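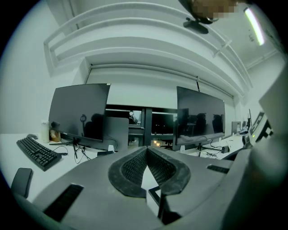 Desk end of the office, as seen from the gripper with the V-shaped jaw.

So I've spent most of August walking around with a plastic claw in my hand, and I have opinions!

Quick background if you missed the last post: I'm picking between two hand-held grippers for the tidy-up project (pick up small desk stuff, put it somewhere sensible, repeat until bored). One is the Duvuvow, with the padded V jaw. The other is the Ludside, which has flat fingers and costs $80 less. Both have the camera looking out over the jaw, so whatever you grab ends up in the same part of the picture every time.

I really wanted the Ludside to win. It's lighter, the trigger is softer, and I can use it through a whole podcast without my thumb complaining. But round things hate it. Pens rolled, a glue stick shot off under the radiator (still there), and anything like a bottle had to be lined up just so. With the V jaw you kind of aim near the thing and the slopes do the rest. The mesh lining helps too, I think, though I haven't tried it with the lining off.

I did 75 grabs with each one on Monday, same objects, same desk. The Duvuvow dropped 4. I stopped writing down the Ludside drops when I got annoyed, so take that for what it's worth.

Now the complaints. The Duvuvow's housing eats a big chunk of the lower view, and the curved part on the right side blocks even more. If you're coming at something from that side you lose sight of it early. Efe Olaniyan says to tilt the wrist in and stop whining, and OK, that mostly works. The curved ceiling beams also arch across the top of the view, so our ceiling looks like the inside of a barrel.

My folder is up to 3,676 clips now and I need a better naming system before I record even one more. Next up is the Adeleke controller, if the cable ever ships.

Contact | © Ekivside Notes | Back to top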